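Gallery > Tabletop > Shape Blocks

Shape Blocks on the Pale Board

The blocks started as a replacement for a bought set that had lost most of its pieces. I wanted something with simple outlines, in plain colors, that could be printed again whenever one went missing. Na-rae Seol drew the outlines and I did the printing, mostly in the evenings in April.
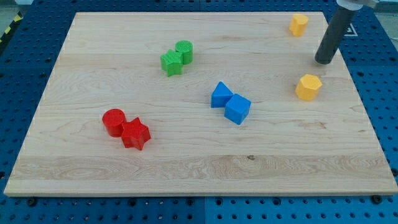
We settled on cylinders, stars and triangles early on. An oval was in the first plan and got dropped after we had tried it in paper. It looked fine by itself, but next to the other shapes it took up too much room in the storage tray, and Na-rae thought the set was better with fewer outlines that looked very different from each other. I agreed after a day or two.

The page is arranged by subject, with a few notes under each one. Most of the notes are answers to things people have asked me by mail.

Red pair

The red cylinder and the red star sit touching each other toward the front left. Red was the first color we printed, so these two outlines were settled before any of the others. The star has five points. On the first try I made the points too sharp and they were unpleasant to hold, so the tips were blunted a little in the drawing and the whole thing printed again.

The sides of a star catch the light differently from face to face, and the lower ones come out darker. It is most obvious in red. In our kitchen the effect is strongest at 4 in the afternoon, when the sun comes in low over the counter.

Green pair

Green has the same two outlines as red, a star and a cylinder, with the star on the left this time. The top of the green cylinder has printed rings, one inside the other, and the star has a faint crosshatch. Both come from the path the printer takes when it fills in the last layer. You can choose the pattern in the software before you print. I like the rings on round pieces and have kept them.

Some people sand the tops smooth. I tried it on a spare and the color went chalky where the paper had been, so I left the rest alone.

Blue

The blue triangle is the one I get asked about most. It is a prism, and it can stand on one of its rectangular sides with the peak pointing up, like a small tent or a roof. Children who use the set for building go for this piece first. If you are printing your own, lay it flat on its triangular end. I printed one standing up and the sloping sides came out rough.

Blue also took the most filament changes to get right. The first roll was closer to purple under a lamp. The second was a Kadow blue that I had left over from a set of drawer handles, and it matched what we wanted.

Surface

All of the blocks have fine ridges, and I have not tried to hide them. They make the pieces easier to grip, and small scratches do not show. A finer layer setting would make the ridges smaller, but each piece would take much longer, and I had already waited long enough for these.

Dust gets into the ridges after a while. An old toothbrush and dish soap will take it out. Use lukewarm water. I put one block from an early batch through the dishwasher and it came out leaning.

The board

The board is flat and pale, with bands across it where the planks meet. The grain is faint in most places and busier across the part nearest the front. There is a small dark knot close to the front edge, near the middle. I bought the board from Nam, a lumber seller two streets over, who had it in the offcuts rack. It had been meant as a shelf and was too short for the customer.

It has had one coat of oil and could use another. The front edge is end grain, and end grain drinks oil much faster than the top does, so go over it twice if you are doing one like it.

The pegboard

Under the board is bright blue pegboard, which covers the work surface on every side of it. I like having the color there. Pale wood on a pale table gets lost, and with the blue you can see exactly where the edge of the board is. The holes are also good for parking small screwdrivers, though a dropped screw can disappear down one.

Arranging by color

Putting the pieces out in pairs by color is the usual way we start. For sorting by shape you break up the pairs and gather all the stars in one place and all the cylinders in another. It is a good exercise for small children, who tend to sort by color first and have to be talked into the other way.

Na-rae has a third version in which one player moves a single block while the other looks away. With this many pieces it is harder than it sounds, especially if the block has only been turned.

Printing notes

I printed everything at 16 percent infill, which makes the blocks light without feeling hollow. The rolls were the ordinary 1 kg kind, and the whole set, with the failed pieces, used more than 500 grams. The printer is an old Jorora with a replaced fan. Any printer of a similar size will manage, and none of the shapes need supports.

If the first layer spreads out at the bottom, trim it with a craft knife before you do anything else. A block with a lip on it will rock on a flat board.

Storage

The set lives in a shallow Brurkton tray with a lid, next to the bag of spares. The stars go in last because they fit into the gaps between the round pieces. The board stands on its edge behind the tray.

The orange filament has come and I have not opened it yet. Na-rae wants a half-moon in the next batch.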